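Stardale Help Desk
Ticket: Cotton bud tubs creeping forward and lids lifting, wooden shelving, Liswood store
Category: Fixtures and displays
Priority: Normal
Status: Resolved, follow-up open
Opened by: Rochelle Paewai, Liswood
Assigned to: Đạt Lâm, Fixtures

Original request

We moved the cotton buds from the metal end bay to the wooden shelving in the bath and beauty aisle in December. Ever since then the front row won't stay put. We line the tubs up with the shelf edge at opening and by lunchtime they have crept forward, or one has turned so its label faces the side. A couple have gone over the edge when a customer took the one next to them. The tubs are light and don't break, but the lid comes off when they land and then the whole tub has to be written off.

The second problem is lids. When we pull tubs forward from the back we hold them by the lid, and some of the lids lift. I don't know if that is a bad batch or just how they are made.

Same product on the metal bay never did this. Shelf is a Riihimäki, standard depth, no lip on the front. Please advise. I would like to keep them on the wood because the rest of the section is there.

Rochelle

Reply, Đạt Lâm

Hi Rochelle, thanks for the detail. A few questions before I send anything out.

1. Is the shelf level front to back? A phone level is good enough for now.
2. Was there a liner on the metal bay? Most of the older ones had a ribbed rubber mat and people forget it's there.
3. How deep is the board, measured from the back panel to the front edge?
4. Is it one brand of tub on that shelf or a mix?
5. When a lid lifts, does it click when you push it back on, or does it just sit there?

Please don't tape anything to the wood in the meantime. The finish on the Riihimäki boards comes away with the tape and we have had to replace boards for that.

Reply, Rochelle Paewai

1. The level says it leans forward a little. I put it down in three spots and got the same each time.
2. You're right, there was a black mat. It's still on the metal bay under the bath sponges.
3. 485 mm.
4. One kind now. We had a square box on the left side until it sold through.
5. Some click. Some feel like they are on but come up again if you pinch the edge.

No tape used. One of the closers had put a strip of double-sided under the price rail but that's on the plastic, so I left it.

Log, Đạt Lâm

The depth matches the spec sheet for this board. A forward lean on this shelf nearly always means the rear pegs are in one hole higher than the front ones, or the front pegs haven't been pushed home. Both happen when a shelf is moved with stock still on it.

Asked the store to do the following, in this order:

Step 1. Take all the cotton buds off the shelf and put them in a tote.
Step 2. Lift the board out. Check that all the pegs are in the same row of holes, counting up from the bottom of the side panel.
Step 3. Push each peg in by hand until the collar touches the panel.
Step 4. Set the board back and check the level again, left side, middle and right side.
Step 5. Wipe the board with a dry cloth. No polish or spray.
Step 6. Refill from the back, then set the front row.

Reply, Rochelle Paewai

Done before opening. The two front pegs were not all the way in. One of them had a crumb of packing foam behind it. Level reads flat now on the left and in the middle, very slight lean on the right that I can't get rid of.

The front row held through the morning. By mid-afternoon it had moved on the right side only. So it's better, but it isn't fixed. Still getting the odd lid.

Log, Đạt Lâm

Two things left to look at: the right side, and how the tubs are being handled when the row is faced up. I think the second one covers the lids and maybe part of the creeping too. If you drag a round tub by the rim of the lid it tends to turn as it comes, and it pulls on the lid at the same time. 

Reply, Rochelle Paewai

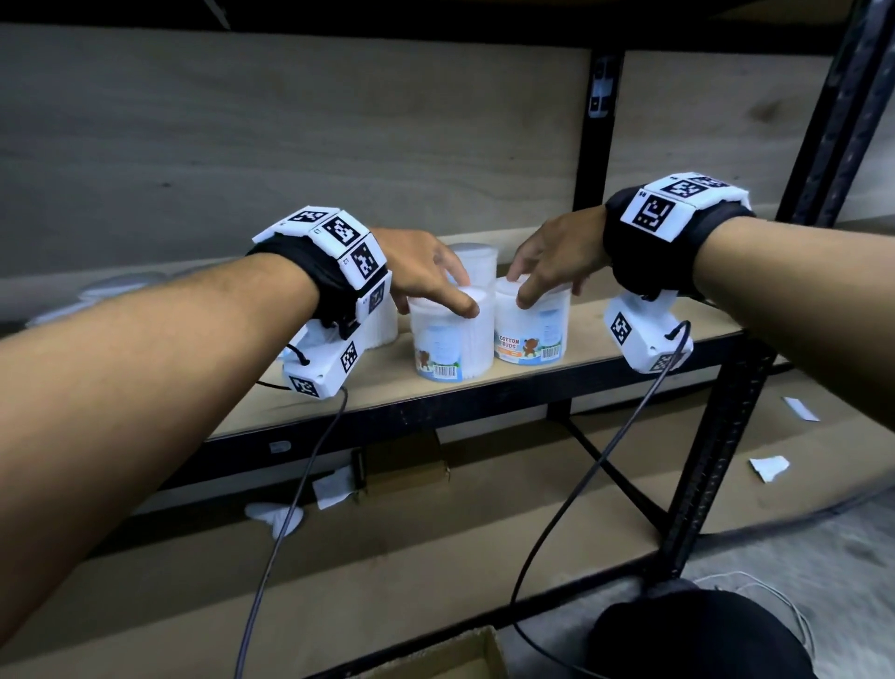

Cotton bud shelf at Liswood, hands at the front tubs.

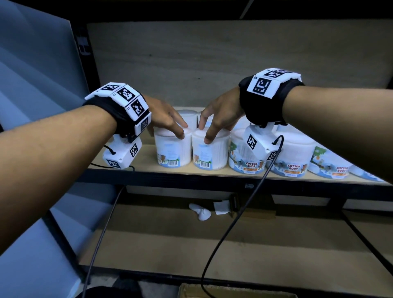 Findings from the pictures, Đạt Lâm

Thanks, these help.

Fingertips are on the lids in both. I understand why, since the lid is the first thing you reach and there isn't much room between the tubs to get hold of the sides. But pressing on top and pulling is what I would expect to work a lid loose over time. A tub that gets faced up several times a day will get a lot of that before it's sold.

In the second picture the front row is six across with more behind. That is a reasonable fill for the board, but it's close enough that you can't get a thumb and finger down the side of a tub without moving the one next to it. I would take one out of the row and spread the rest.

Changes requested:

Facing method. Reach in low and bring the tub forward by the body, hand around the side, below the lid. If you can't get a hand in, slide it from behind with flat fingers. To turn a label to the front, turn the body. Please don't twist by the lid.

Spacing. One fewer tub in the front row. Leave a finger's width between tubs. The Feso plan for the bay will have to be changed to match or it will keep asking for the full row at every fill. I'll send that through.

Liner. I'm sending a clear ribbed liner cut for this board. It goes down loose, ribs up, with the ribs running side to side. Trim the back edge if it curls, never the front.

Right side. Swap the right front peg with one from the box in the stockroom. If the lean stays, try turning the board end for end. If the lean moves to the left, it's the board. If it stays on the right, it's the side panel.

Reply, Rochelle Paewai

Liner came with the Stardale delivery. It was rolled, so we laid it flat under a carton of shampoo overnight and it behaved after that. Fitted now. I had to take a sliver off the back.

Swapped the peg, no difference. Turned the board end for end and the lean went to the left, so it's the board. It is very small though, and with the liner on it the tubs don't seem to care.

Facing: I showed the morning team and wrote a line on the fill sheet — hold the tub, not the lid. People forget when they're in a hurry, me included. It is easier with the gap.

One more question. The Feso screen still shows the old number for the row and flags us as short every night. Can that be stopped?

Log, Đạt Lâm

The plan change was sitting as a draft. I saved it but didn't publish it, my mistake. Published now. The store needs to refresh the bay on the handheld once: open the bay, pull down on the list, wait for the time stamp to change. If the time stamp doesn't change, log out and in again and repeat.

Replacement board ordered for Liswood. It isn't urgent, so it will come with the next fixtures drop and won't get its own delivery.

About the lids. I asked the buying office whether other stores had written off tubs of the same line. They have, at around 80 for the quarter across all stores, spread fairly evenly, and most were logged as "opened on shelf." That doesn't look like a bad batch to me. It does look like a lid that comes up easily. I've passed it on with a request to ask the supplier about a paper seal.

Reply, Rochelle Paewai

Refreshed the bay, the flag is gone.

Front row has stayed straight for a full week apart from normal shopping. No tubs on the floor. One lid up, and I think that was a customer looking inside. Happy for you to close the main part. Please leave the board open so I don't have to send a new ticket when it gets here.

Resolution summary

Cause 1: Front shelf pegs not fully seated, which tipped the board forward. Pegs reseated.
Cause 2: Smooth board with no liner. Ribbed liner fitted.
Cause 3: Row too tight to hold the tubs by the side, so they were being moved by the lids. Front row reduced by one, Feso plan updated, facing method on the fill sheet.
Cause 4: Slight warp in the board. Replacement on order.

Open items

Board swap at Liswood. Store to take the liner off the old board and reuse it. Take the stock off first, seat the pegs, check level, then refill.

Supplier answer on a lid seal. With the buying office.

Other stores moving cotton buds onto Riihimäki shelving: order the liner with the move. Pack size for the liners is 40, so smaller stores should ask Fixtures for singles.

Last update, Đạt Lâm

Board has shipped. Rochelle, please reply here once it's in and tell me what the level reads on both ends.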